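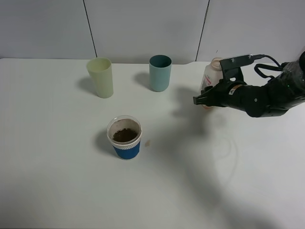
Ticket reopened Thursday. The Bruvden cell rule says the table gets wiped before every run, and the run sheet for this one has the box ticked. There's a small tan-brown spill spot right next to the clear cup with the blue sleeve. So either the box was ticked first, or the rule doesn't say when "before" is. My money is on both.

Status: not closing.

Reply from Otero: spill is cosmetic, grip force unaffected, 21 of 21 picks logged good. Fine, but the log counts a pick as good if the fingers close. It never looks at the table.

Tried so far:
Reread the Drastik checklist, rev 125. Wiping is step 2, loading cups is step 6. No wipe after loading.
Asked Abernathy bench for their version. Same order, same gap.

Proposed: second wipe after loading, initialed by whoever loads. Otero says it adds 180 seconds per run. I'd like to see that timed before I believe it.

Waiting on: revised checklist. Please don't mark this resolved because someone sent an email.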